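Candport Tool Room: The Gallery

Posted 09/08/2019 by Duarte Magalhães

Welcome to the gallery page for the shared tool room on the second floor at Candport. The website form says a gallery should have "vibrant imagery that tells our story." Our story is that we moved into a former mail room in May, argued over shelving for most of the month, and ended up with a place where a person can find a screwdriver before lunch. The imagery is as vibrant as gray paint allows.

Membership is $12 a month. The door code is sent by email when you join, and changes when I remember to change it.

GETTING STARTED

Before the wall, there was The Drawer. Longtime members will recall it. It held 5 tape measures, none of which would retract, and a quantity of hex keys that I believe were breeding. The Drawer was emptied onto a bedsheet one evening and everything in it was sorted into keep, fix and "whose is this." The third pile was the big one. It went into a box under the coat rack, where you are still welcome to claim your belongings. The garlic press in particular must be missed by someone.

Rudach, the hardware place down the hill, sold us the hooks at a discount on the understanding that we would stop coming in to buy them one at a time. We bought 200. Anyone who would like a hook should get in touch.

THE GREAT LABELING DEBATE

A faction wanted every tool outlined in marker, like a crime scene. Another faction pointed out that we would then have to own the same tools forever. We put it to a vote by email and received 4 replies, one of them an out-of-office. So there are no outlines. You are trusted to look at a hook, look at the thing in your hand, and come to a decision.

The Ornari label maker that was bought for the project has been used to label the Ornari label maker.

THE WALL AND THE BENCH

The pegboard is dark gray, chosen to hide fingerprints. Scissors go on the left, then the cup for screwdrivers, then the tape, which runs blue, masking, red. I have been told this isn't alphabetical. The bare hook in the middle is open to applications.

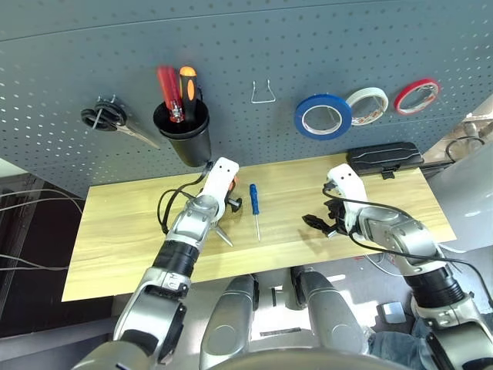

A busy spell at the bench, with one pair of arms' worth of ambition and a blue-handled screwdriver out on the table. It lives in the cup with its red and orange relatives, should anyone be heading that way.

HOUSE RULES, SUCH AS THEY ARE

Put it back. If you can't put it back, put it near. Tape rolls get their end folded over, and yes, we know who you are.

The good scissors cut paper and string. They don't cut wire, carpet or the lid of a paint can, and their predecessors would tell you so if they could.

Lending outside the building is fine for one night. Write it in the notebook by the door. "Borrowed thing, back soon" isn't an entry, although it appears in there three times.

COMING UP

The Morais cabinet is still on the landing, waiting for a second person with a strong back. More pictures when it's in.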